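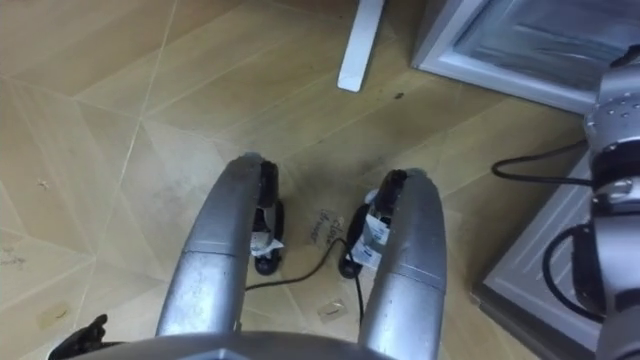

Arranging a demonstration visit to the Skodier workshop: what should our group expect?

Posted by Levis_Adult_Learning

Our center has been offered places at the next Skodier open day, and I have been asked to prepare a short information sheet for those attending. The program lists a kitchen demonstration by a two-armed mobile robot, followed by a discussion. I would be grateful for guidance from anyone who has attended on the following points: how close visitors may stand, whether the work is shown live, and whether the session is suitable for people with no technical background. Two members of our party use wheelchairs. The Skodier page gives the price of a group booking (393 for the morning, 197 for a single session) but says very little about the visit itself.

Kibet Khaemba

I attended the Sunday session in November with a party from the Miah evening institute. The work is shown live. Visitors are received at the front desk, sign the attendance sheet, and are then taken through to the kitchen area. A strip on the floor marks the visitor line, and guests are required to remain behind it while the arms are powered. Wheelchair users were given the places at the front of the line and had a clear view throughout.

The demonstration itself concerns ordinary household work: handling bottles, opening and closing the refrigerator drawer, and moving items between the refrigerator and the table. Progress is slow by household standards. Your information sheet should state this plainly, as several members of our party had expected something closer to a stage show.

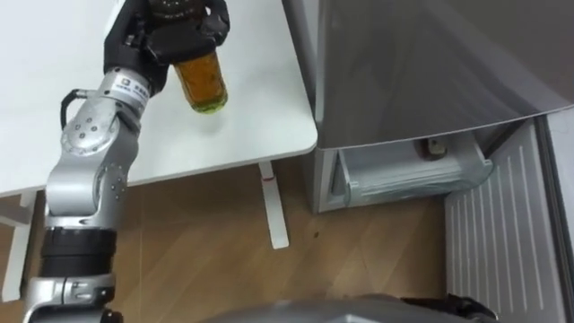
Glass items call for particular patience. The operator asked for quiet during these parts of the program — conversation makes the spoken instructions difficult to hear — and took questions once the arms had come to rest. No technical background is needed. Photography was permitted without flash.

Please note that the morning booking includes the discussion and the single session does not. I would recommend the morning.

boltarer_visitor

Went last year. Good visit. Parking is 100 yards past the entrance, and the door code they emailed us was 2,492 without the comma. Please confirm yours with the office before you travel. Cannot comment on wheelchair access.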